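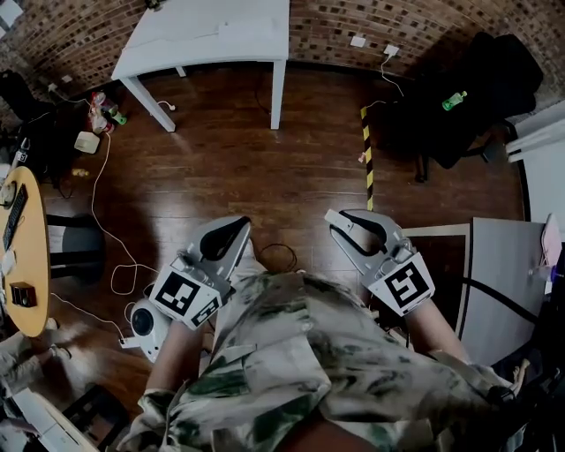 Side room, brick wall end, before moving anything. March.

Started at 9:40. The purpose today is to write down what is in this end of the room and where it should go, so that Bushra can put the benches in without asking me each time. I will write it in the order I walked, from the wall to the door.

**White table at the brick wall.** It stays. I checked it with the level and it is good enough for the light work. There is a short white cord hanging under it. I pulled it a little and it is not fixed to anything I can find. I left it in place and put it on the list for Urmila, who knows the old wiring better than me.

**Wall outlets.** There are two of them to the right of the table, and the right one has a white cable going down. I tested both with the small lamp and both work. For the bench we need 4 sockets in total, so one power strip with a switch must be ordered. I prefer the Nulletti strip, the same as we have in the front room, for the reason that its plug sits flat on the wall and the table can go closer.

**Black office chair.** Also stays at this end, but it must be moved to the left of the table. Where it is now, it blocks the way to the outlets. The green bottle on the seat went to the shelf with the other bottles. Please do not use chairs as shelves, I sat on a box of screws last month and I remember it well.

**Striped pole, yellow and black.** I asked in the front room and Urmila says it belongs to the loading door. I want to keep it until the floor is finished, because the plank near the chair has a raised edge. After this it can go back.

**Dark chair in the left corner.** The light is bad there, so I took it to the window to look at it. The seat is sound, one screw was loose under it. Tightened. It can be used by visitors.

**Small pile beside that chair.** A red-and-white package, a small green bottle and some other small items. I put all of it in a tray and wrote "corner" on the tape. If it is yours, take it before the end of March. The package has not been opened by me.

**White box and the long cable.** The box is on the floor on the left side and its cable goes far across the planks. For walking it is the worst thing in the room. I propose a cable cover from the box along the wall, then only one short crossing. I measured the wall way with the tape and it is 41 cm longer than the straight way. I think the cable has enough reserve for it, but Bushra should check before we cut the cover.

There was also a small yellow object near the box. I put it in the same tray as the corner things.

**Round table, light wood.** My opinion is that it is too good for this room. It has a keyboard and the small white device on it, and they leave not much place for writing. Bushra wants to keep it for meetings. We agreed to try it for 2 weeks with the keyboard moved to the white table. The dark grey stool under it stays with it.

**Floor.** The reddish-brown planks are in better condition than I expected. I cleaned one square by the round table with only warm water and a soft cloth, and the color did not change. I will not use the Lultano cleaner on wood again, it made the front room sticky for days. Niskanen sells a plain soap for floors and I have asked them for a price. Stivport has the cable cover in dark brown, so I would order it from there.

To do, from this entry:

- power strip with switch (me)
- find out about the cord under the white table (Urmila)
- check cable length for the way along the wall (Bushra)
- raised plank by the office chair, sand the edge or screw it down, to be decided
- ask for price of the floor soap again if there is no answer

Stopped at 11:15. The tray is on the shelf by the door, on the second level.

Added after lunch: Bushra has read this and she does not agree about the black chair. She wants it at the round table. It is fine for me, but then the stool must go somewhere, and the white table needs another seat.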